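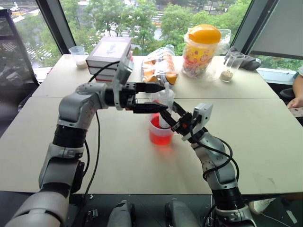

The table by the window, with the red cup.

Gøran Ljungberg had been told to clear the table by five, and at half past four he had moved nothing.

The two tabletops had been pushed together in his first month at Vodamura and had never quite lined up. If you slid a sheet of paper across, it caught at the join. He had meant to fix that. Now the lease on room 524 was up, and the tables were going to Hedlund with the chairs.

He began at the window. Three flat boxes were stacked there, the top one pale, with a picture so faint he had to tilt it to the light. He put all three in the carton marked Keep and then took them out again. His sister had sent them from Bruselik the winter she was learning to cook, and she had never asked what he did with them.

The snacks were next. The bag had half collapsed, but there were still orange and white packets in it. He ate one standing up. He thought of offering the rest to Cikari across the hall, but Cikari had left on the first of April and the hall was dark.

The jar with the orange lid was still in the clear bag it had come in. The label was covered in cartoon shapes, red and yellow and green. His nephew had picked it out for him, and he had promised the boy they would open it together. He wrote the boy's name on a piece of tape and stuck it on the lid.

That left the cup. It stood near the middle of the table with the red liquid in it and the small white cup or bottle standing inside. The sun had come low enough to pass through the plastic, and there was a faint red patch on the tabletop beside it. He put his finger in the patch and his finger turned red.

His phone rang. It was the woman from Hedlund.

"We said more than 600 for the lot," she said. "I can do 600."

"Fine," he said.

"Is it cleared?"

"Nearly."

"You don't sound sure."

"There's one cup left," he said.

She said the truck was 56 miles out and would be late anyway. He thanked her and sat down in one of the chairs he no longer owned. He watched the red patch move toward the join between the tables – slowly, the width of a thumb, then another. When it reached the gap it bent a little and came out on the other side.

He got up and went to find a lid.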